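4.3 Comprobación del seguimiento de las pinzas de mano

Este apartado describe la puesta en marcha del módulo de percepción Nurkari y la verificación de la postura de ambas pinzas antes de grabar. Se da por completada la instalación del servidor Flurkport (apartado 3) y la calibración de la cámara de cabeza (apartado 4.2).

1. Inicie el servicio de percepción desde la consola de Fastlow y espere a que el indicador de estado pase a «Listo».

2. Abra el perfil de marcadores. Cada cubo debe figurar con su lado asignado, izquierdo o derecho. Si los lados aparecen invertidos, corríjalos en el perfil; no intercambie los cubos.

3. Introduzca el puerto 3581 en el campo «Entrada de postura» y pulse Aplicar.

4. Sostenga las dos pinzas delante del torso, con los dedos dirigidos hacia el suelo, y confirme que el visor dibuja un sistema de ejes sobre cada cubo.

5. Inicie una toma de prueba. El cronómetro del monitor debe avanzar de forma continua.
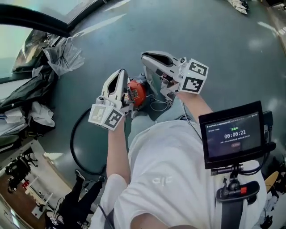 Figura 4-6. Pinzas con cubos de marcadores y monitor de grabación. La pantalla muestra el texto «采集中» (captura en curso) y el tiempo 00:00:21.

6. Gire lentamente cada muñeca en ambos sentidos. El estimador necesita al menos una cara legible por cubo; con dos caras, la orientación resulta más estable.

7. Detenga la toma y abra el informe de seguimiento. Compruebe los valores siguientes para cada mano:
Fotogramas con postura válida: 80 % como mínimo.
Pérdida consecutiva máxima: 16 fotogramas.
Error de reproyección medio: inferior a 2 píxeles.

8. Si los valores son correctos, guarde el perfil. En caso contrario, repita la calibración del apartado 4.2 y realice una nueva toma.

Nota: el filtro de suavizado Tavares se aplica únicamente al exportar. Los ejes del visor corresponden a la estimación sin filtrar y pueden presentar una ligera vibración.

Nota: el idioma de la interfaz del monitor es independiente del idioma de la consola. El cambio se realiza en Ajustes > Terminal.

PRECAUCIÓN: no cubra las caras de los cubos con la mano, la manga o cinta adhesiva. Una oclusión parcial puede producir una postura errónea que el sistema registre como válida.

PRECAUCIÓN: mantenga los cables apartados de los pies y de los dedos de las pinzas durante los desplazamientos.

Los códigos de error del módulo se relacionan en el anexo B.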